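21 Mar 2026
By Akinyi Mohamedi

Mwanahawa Mushi had the kettle on before I'd found a chair, and she was already talking about money. She plans equipment for Saltden, which tidies up after other people's events, and this spring she's working out what it costs to put an arm on a sorting table.

"Everybody asks me the price of the arm," she said, laughing, "and I tell them, sure, but have you priced the floor?" Her first budget, she admits, left out the pedestal, the cabling and the spare fingertips – and those little extras came to $1042 before anything had moved!

She has quotes from two suppliers, Putell and Rilgate, and likes them both. Putell is cheaper up front, while Rilgate includes 20 hours of training, and she leans toward the training (her crew has plenty of questions, bless them).

I asked what she'd tell a small outfit just starting to save up. "Buy the gripper for your worst item," she said. "Bottles and cans are easy to love. Tissues are soft and they never sit the same way, so that's what I ask to see at every demo."

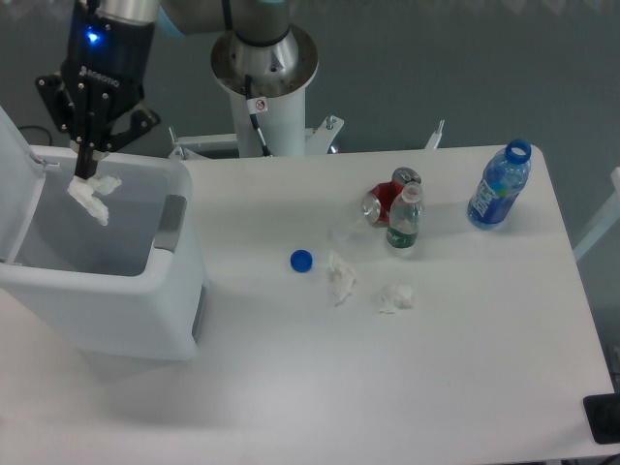
She'd also put aside $2000 for the second year, for worn parts and the odd visit from a technician, and she'd get the service terms in writing before picking a table. "I was so excited I bought the table first," she said, and poured me another cup.

Comments

Mwakyusa: Does the $1042 include delivery? Ours was billed separately.

tablesaver: Going back to my spreadsheet to add fingertips. Thank you both!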